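Minutes of the laundry room meeting, Saltia House
10 September 2021

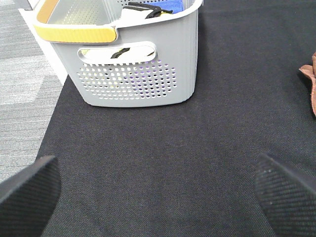 2 min read

Present: Maiara Lacerda (chair), Firdevs Yazıcı, Jeferson Leite, Paraschiva Olteanu (minutes). Aparecida Batista sent her excuses.

1. Minutes of the last meeting
They were accepted with one correction. The dryer on the left was repaired by Bredach, and not by Stovier as it was written.

2. Baskets
Firdevs reported that the gray basket with the yellow handle band is still in use and that she finds it good, as the small holes in the front let the air pass. Jeferson asked for more of the same kind. The price for 10 baskets is 332 dollars with delivery. Maiara thinks this is high — she will ask Shboul for a second offer before we decide.

3. Clothes left in the baskets
There was a long discussion. White and blue things are often put together in one basket, and then another person washes them by mistake. Agreed: each resident sorts at home, and a basket is not left in the laundry room during the night. Jeferson did not agree about the night, he works late shifts. It was accepted that he may leave his basket on the shelf by the door.

4. Money
The laundry account has 1056 dollars. The bill from Bredach is not yet paid. Paraschiva will pay it in September.

5. Other
The room key number 19 is missing. Please look in your pockets.
Aparecida asked by message if the window can stay open — postponed until she is present.

Minutes written by P. Olteanu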